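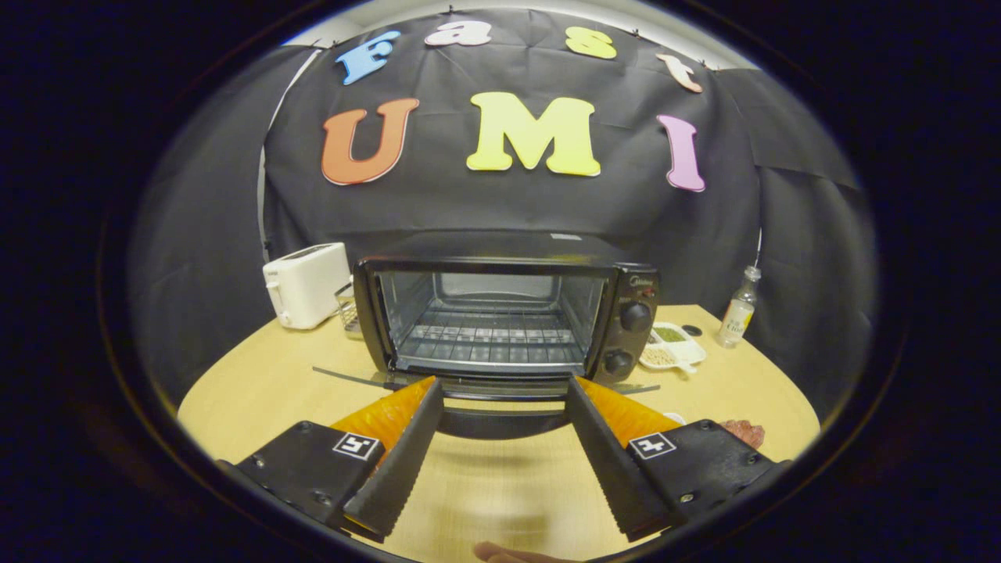 Chapter 7
Buying the Hand Before the Arm

Sooner or later, anyone who works with robots will be asked to spend money on one. The request usually comes with a brochure, and the brochure usually shows a robot pouring coffee for a smiling person who has clearly never cleaned up after a robot. This chapter is about what to read once you have put the brochure down.

Our running case is a handheld demonstration kit. A person holds a two-fingered gripper, does a chore with it, and the recordings are later used to train an arm to do the same chore. The appeal is easy to see. People are cheap to start up, they rarely need a firmware update, and most of them already know how a toaster oven works. The arm can stay in its crate until there is something to teach it, and a good many arms have been very happy there.

Tritik, a small company that makes packaged breakfast equipment, went shopping for such a kit and ended up with two quotes. Fenudard offered the hardware alone: a gripper, spare finger pads, and a carrying case described over most of a page. Lelance offered a service, in which its own operators would come in, record the chores, and hand over the finished data. The first quote came to $1,343. The second came to $1,621 per chore, and it took Mỹ Mạch, who ran purchasing at Tritik, a second reading to find the words "per chore."

You might think this settled the matter. Mạch thought so for most of a morning. Then Ingvar Egilsson, the engineer who would have to live with the result, asked who was going to stand at the table and open the oven door 113 times. The Fenudard quote was silent on this point. Labor often is missing from a hardware quote, in the same way that walking the dog is missing from the price of the dog.

Kitchen chores make a fair test for these kits. An oven door swings on a hinge, so the hand has to follow a curve. A knob wants a firm grip and a turn of the wrist. A slice of bread wants almost no grip at all, and will show you plainly if it got too much. Soft finger pads help with all of these and wear out on all of them, and a buyer should find the price of replacement pads before signing. At Fenudard it was in the appendix, after the case.

Markers on the gripper deserve a question too. Ask the seller what they are used for, what happens when one gets covered in jam, and whether you can print a new one yourself. Ragnheiður Nørgaard, who handled support calls for Fenudard, gave Tritik a straight answer to the last part (yes, if you measure it carefully) and a longer answer to the second.

In the sections that follow, we take the two quotes apart line by line. Section 7.1 covers what counts as a usable recording and who gets to decide. Section 7.2 deals with wear, spares, and the warranty. Section 7.3 turns to ownership of the data, where Lelance's contract has a paragraph worth reading slowly.

Before you go on

Write down one chore you would want a robot to do at your own workplace. Next to it, write the name of the person who would demonstrate it, and how long you think they would put up with you. Keep the page. You will need it for the cost worksheet in Section 7.2.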